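Search this site Search Go

How Does a Hospital Stay Awake All Night?
January
By Beverley Rudd

Think about your house at three o'clock in the morning. The lights are off, the dog is snoring, and the only thing moving is the second hand on the clock. Now think about a hospital at the very same moment. The doors are open! Somebody is being born, somebody is having a broken wrist looked at, and down in the basement a person is loading clean sheets onto a cart. Hospitals never close, and I think that's one of the most amazing things about them.

I spent a night at Gastard Hospital to find out how it all works (yes, I was allowed to stay up). I drank four cups of cocoa and asked so many questions that my pencil wore down to a stub.

Changing the Guard

Nobody can work all day and all night, so the people in a hospital take turns. Each turn is called a shift. At Gastard, the day shift starts at seven in the morning and the night shift starts at seven in the evening. The really important part is the little bit in the middle, when both teams are there together. It's called the handover.

I watched Rozália Szekeres do one. She's the nurse in charge of the children's ward at night, and the day nurse told her about every single patient before going home. Who has a sore tummy? Who needs medicine at midnight? Who is scared of the dark and likes the door left open? Rozália wrote it all down and then read it back out loud, so that if she had heard something wrong the day nurse could fix it right away. You can try this at home. Tell someone a long message, ask them to say it back to you, and see what gets lost!

Where Do All the Sheets Come From?

The children's ward has 30 beds, and the whole hospital has 600. Beds need sheets, and sheets get dirty, and dirty sheets have to be washed in very hot water to get rid of germs. Gastard has its own laundry with washing machines so big you could park a small car inside. On a busy day it washes nearly 3,000 sheets and towels. The warm, clean smell down there is wonderful - I could have curled up in one of the carts.

What If the Power Goes Out?

At home, when the power goes out, you find a flashlight and maybe eat the ice cream before it melts. A hospital can't wait like that. Some patients need machines to help them breathe, and surgeons can't work in the dark.

So a hospital keeps giant engines called generators. They burn fuel and make electricity, and they start up by themselves when the ordinary power stops. While they are getting going, the most important machines run on batteries, so they don't skip a beat. Stuart Cropper looks after the generators at Gastard, and he tests them every month. He let me wear ear protectors and stand behind the yellow line while he switched one on. My whole chest rumbled! Stuart has given the two biggest ones names, Dobson and Brudier, and he swears that Dobson is the grumpy one.

The Quiet Helpers

Doctors and nurses are only part of the night team. There are porters, who push beds and wheelchairs from place to place and know every shortcut in the building. There are people in the laboratory who look at drops of blood under a microscope. There are cleaners, who wipe door handles and bed rails over and over again, so germs have a hard time traveling from one person to another. There's a pharmacist too, checking that each medicine is the right one and the right amount.

Roland Lambert has been a porter here for years. I walked with him for part of his shift and my feet ached by midnight. He told me the longest trip is from the front door to the X-ray room in the old Paditen wing, which has a bend in the hallway like a dog's back leg.

Midnight Lunch

Here's a funny thing about working at night: your meals get all mixed up. Lots of the night team eat breakfast before bed and have "lunch" when the moon is high. Your body has a kind of clock inside it that expects you to be asleep when it's dark, and your stomach slows down at night too. A huge greasy dinner at two in the morning can make you feel heavy and sleepy. Many night workers choose something smaller, like soup, a sandwich, yogurt or a piece of fruit, and they drink plenty of water.

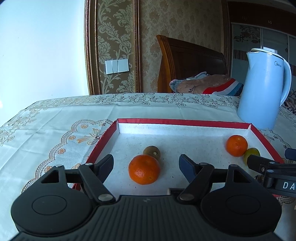

Sleeping When the Sun Is Up

When the night shift is over, it's time for bed, just as everyone else is pouring cereal. Sleeping in the daytime is hard! Sunshine tells your brain to wake up, and there are garbage trucks and barking dogs and lawn mowers. Rozália has thick black curtains and puts her phone in a drawer in the kitchen. Ruth Hartley, one of the night doctors, wears sunglasses on the way home so the morning light doesn't wake her up too much.

If somebody on your street works nights, you can help by playing your loudest games a little farther away from their bedroom window. And if you ever wake up in the dark and can't get back to sleep, remember that the hospital lights are on, the sheets are going around and around, and Roland is probably pushing somebody past that bend in the hallway right now.

Words to Know

Shift: the hours when it's your turn to work.
Handover: when one team tells the next team everything it needs to know.
Generator: a machine that makes electricity.
Porter: a person who moves patients and equipment around a hospital.
Ward: a part of a hospital with beds for patients.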